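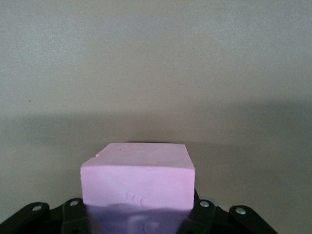
# Darneck: smartphone patent docket tables

Darneck is a set of flat tables covering patent disputes between handset makers. It records who sued whom, in which court, over which claims, and which phone models were named. The current release holds 738 docket entries from 63 disputes.

Last updated: Sunday, July 26, 2026

## Contents

- `disputes.csv`: one row per dispute, with a short title and a status code
- `entries.csv`: one row per docket entry, keyed to `dispute_id`
- `models.csv`: handset models named in a complaint, as spelled in the complaint
- `patents.csv`: patent numbers, country of grant, and the claim numbers asserted
- `courts.csv`: lookup table for 13 courts and trade bodies

All files are UTF-8, comma separated, with a header row. Empty fields mean the value was not found in the source. A literal `NA` means the field does not apply.

## Status codes

`open`, `stayed`, `settled`, `withdrawn`, `judgment`, `appeal`. A dispute gets `settled` only when a filing says so. Press reports of a settlement are noted in the `remarks` column and do not change the code.

## Collection

Entries were typed in from public court records by Kanini Lukumay and Juraj Murín. Filings not in English were read by Melati Wattimena, who also wrote the English short titles. A second reader checked 100 entries against the source. Differences in dates were fixed. Differences in spelling of model names were left alone, and both forms appear in `models.csv` with the same `model_id`.

Company names follow the filing. Edari and its sales arm appear as two parties. Jasix was renamed during one case and keeps its old name in entries before the change.

## Known problems

- Sales ban requests and sales bans granted share one column in releases before 0.4. Use `relief_asked` and `relief_given` instead.
- Sealed exhibits are listed by number only.
- Time zones are not recorded. Filing dates are local to the court.
- The Delić dispute has two docket numbers after a transfer. Join on `dispute_id`, not on docket number.
- Royalty amounts are text. Do not sum them.

## Loading

Read `dispute_id` and `patent_no` as strings. Leading zeros are lost otherwise, and the join to `entries.csv` will drop rows without a warning.

## Maintenance

Send corrections to Lilian Khaemba with the `entry_id` and a link to the filing. Faraji Mwakalinga builds the releases. The next one is planned for August and adds a column for appeal deadlines.

Filed under: Mobile, Patents, Open Data

We use cookies to remember your settings and measure traffic. Accept | Manage preferences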